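January 24, 2025
Notebook, wrapping bench, Gralilel workshop

Continued the storage test for the beeswax and soap samples. The film from Zanine came in the new width, 400 mm, and it is easier to cut than the old one. I weighed the full tray before closing the cupboard: 1479 g with the tray, 104 g for the tray alone. Please use the same tray next time, the grey one has a different weight.

The Phetsri film still smells a little after opening. I left the roll near the window and will check the colour of the samples again in May. The Panon film tears when the edge is not straight, so I stopped using it for curved pieces.

For wrapping I do one turn, pull, then a second turn. Small creases are acceptable. Air pockets are not, I had to open two pieces and start again.
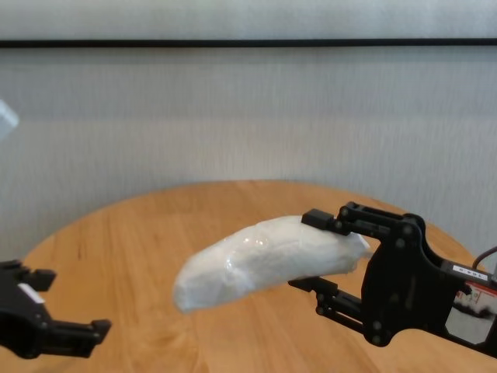

Curved white piece in clear film, some creases at the upper middle.

To do: order labels (100 pcs), clean the scale, write the lot number on the lid also and not only on the side. The humidity meter needs a new battery.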